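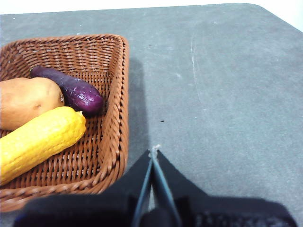 Drorberg Household Spending Diaries, release 2

Read this before you download anything. The files are small and the temptation to open them in a spreadsheet and start averaging is strong. Please look through the known problems first.

What this is

A cleaned copy of the spending diaries kept by households in Drorberg and the neighboring town of Arnik. Each household wrote down what it bought, what it paid and where, for as long as it could stand to. The release covers 237 households. The original announcement promised 447, and that number still turns up in slides and grant reports. It counts everyone who signed a consent form. A good many of them never returned a page.

I took over the files from the Malinowski study after it wound down. I didn't design it, and I would have done several things differently.

Files

households.csv: one row per household, with town, household size and income band
purchases.csv: one row per line written in a diary
stores.csv: store names after merging spellings
codes.txt: item categories and what went into them
changes.txt: everything altered between releases

Columns are separated by commas, text is UTF-8, and blank means blank. Release 1 used a zero for missing prices, so anyone who worked out an average price from it got one that was too low. If you have cited such a number, please redo it.

How it was collected

Paper booklets, handed out at libraries and two clinics. People filled them in by hand and mailed them back. Typing was done once, by one person per booklet, with no second pass. The study plan says entries were "verified at intake." I have found no record of what that meant, and I would treat it as meaning nothing.

Item categories were first assigned with a tool called Silamis. It put cat litter under baking supplies and birthday candles under heating. I threw those labels out and recoded the whole file by hand. The old labels are in the column cat_old if you want to see for yourself. Do not use them for analysis.

Known problems

Households chose to take part. People who agree to write down every purchase are probably not like people who don't, and there is no weighting that fixes this. I have seen a paper that weighted the sample to census figures and called it representative. It isn't.

Alcohol and tobacco look far too low. So does takeout food. I have no way to say by how much.

Diaries get thinner over time. The first week has plenty of gum and parking meters in it. By the fourth week many booklets list one big grocery trip and a tank of gas. A drop in spending across weeks is most likely a drop in writing. If your finding depends on that slope, you don't have a finding.

Store names are a mess. I merged the obvious spellings, but "the corner place" appears in 138 lines and there is more than one corner.

Income bands were self-reported and left blank often. The blanks are not random. They pile up in Arnik, where one batch of booklets was printed without the income page.

Cash gifts between relatives were supposed to be left out. Some people wrote them in anyway. They are flagged where I noticed them.

What it might be good for

Teaching, mostly. It is a decent set for showing students what real handwritten data looks like after typing. It may also help with questions about how people describe purchases, since the original wording is kept in item_text.

I would not use it to estimate a cost of living, to compare the two towns, or to say anything about policy. People have asked about all three, and the answer was the same each time.

Privacy

Names, addresses and exact dates are gone. Dates are given as week numbers from the household's own start. A few item descriptions mentioned people or medical conditions and were shortened. If you think you can identify someone, write to me and don't post it.

Terms

Free to use and share with credit. Cite as: Drorberg Household Spending Diaries, release 2, maintained by Edmund Czerwiński. Say which release you used, as the totals differ.

Corrections are welcome if they come with a row number. "The data looks off" is true, but I can't act on it.

Last changed October 13, 2026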